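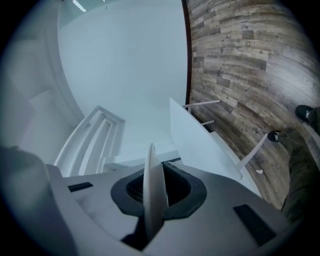

White walls and wood floor in the first room at the Barnance open day.

I had been meaning to visit Barnance for ages, and on Saturday, March 14, 2026 I finally got myself on the early bus from Lokow and went. The open day is free, you just sign your name at the door, and Yupin Saengthong (who has been showing people through the building since December and still seems to enjoy it) was waiting in the lobby with a stack of floor plans and a very welcome pot of tea.

The building is bigger than it looks from the street. Yupin told us it has 1780 square feet on the ground floor alone, and that 197 people had signed up for the day, so we went through in small groups. Ours was a cheerful one - two sisters from Mok, a retired baker, and a young couple who wanted to know the price of everything.

What I liked best was how plain they have kept it. The walls are white, the floor is wood, and after a winter in my own cluttered apartment I could have stood there all morning just enjoying the space. I do love a floor with different browns and grays running through it, and I'm afraid I asked far too many questions about how they clean it (a barely damp mop, if you're wondering!).

The room with the big window was my favorite. It has frosted glass and a dark metal frame, with a good white sill underneath, and a simple white table. A round white plate with a red wedge on it, very like a slice of watermelon, made me think of summer lunches at my aunt's house in Berkumthorpe, and I told the sisters all about those, probably at more length than they wanted.

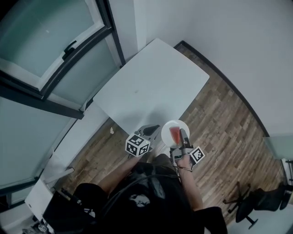
Getting there and what to bring

Take the bus to the Mok Road stop and walk up the hill - it's steeper than the map suggests, so wear decent shoes. The next open day hasn't been announced yet, but Yupin keeps a sign-up sheet by the front door and was happy to add my name to it.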